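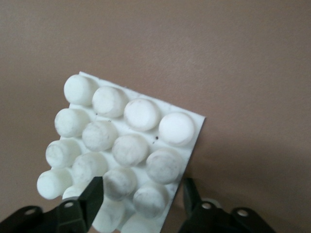
Stick-on bumpers and knobbly pads: getting the grey off

Pale pads with raised knobs pick up grey smudges on the tops first, as that is the part that touches everything. The knobs in the middle of a sheet are often worse than those at the corners. Most of it will come off with a bit of patience.

Start dry. Go over the tops with a soft brush, then press a strip of masking tape along each row and lift it. Dust goes into the gaps if you wipe too soon, and it is a nuisance to get out again.

Next, put 750 ml of warm water in a bowl with a small squirt of washing-up liquid. Dip a cloth, wring it hard and wipe each knob with a twist. Don't soak a sheet that has a sticky back. A cotton bud will do the sides.

For scuffs that stay put, try a white pencil rubber. Use light strokes in one direction - scrubbing roughens the surface and it marks again within the week. Keep bleach and nail varnish remover well away from foam.

Leave the sheet flat for around 40 minutes, knobs up, away from the radiator.

Storing spares

Keep sheets flat in a drawer or a card folder. If they are rolled up, the backing creases and the edges lift. Tiziana Pace in Elside wrote in to say she puts baking paper between hers, and I have done the same since December.

Before sticking anything down

Wipe the cupboard door or chair leg with a damp cloth and let it dry. Press each bumper for 7 seconds and leave the door open overnight if you can. Old glue comes away with warm water and the edge of a plastic card.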